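Folding work moved to hand-held grippers, what happens to our jobs?
Posted by Gráinne Ó Gríofa in Work and Pay
7 comments

I fold and pack returned clothing at Onier. Since April some of us have been put on hand-held grippers instead of using our fingers, and the recordings go towards an automatic folding line. We used to do 400 pieces a shift. The target is lower now but the supervisor still has the old number on the board. Has anyone been through this, and should I ask for it in writing?

Tomás Keogh
Yes, ask. Starkdale did the same with us and the rate was only changed on paper after 15 of us signed a letter. Pay stayed the same. My wrists were sore for the first while -- swap hands if they let you.
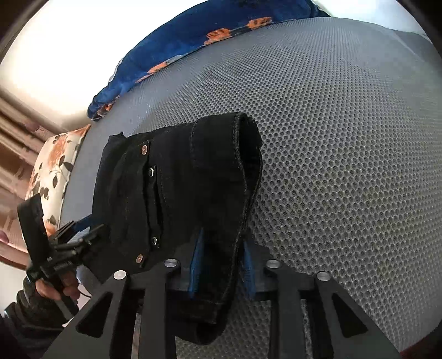 Heavy clothes are where the old target makes least sense. T-shirts are quick enough once you get used to squeezing. With thick black stuff like this, copper buttons and snaps down the front and a stitched hem to get between the jaws, you are working by eye because you can't feel the layers. Ask for separate rates for light and heavy pieces. We got that at Starkdale, and two people moved to checking the folds afterwards, same grade.

Cor Jacobs
they will automate it anyway, start looking

Finbarr Keogh
Not my experience. The line at Edgate still needs people for coats and anything with a lining. Do get the new target in writing though, and keep your own note of what you finish each shift.

Share (38)
Contact us | Copyright | Back to top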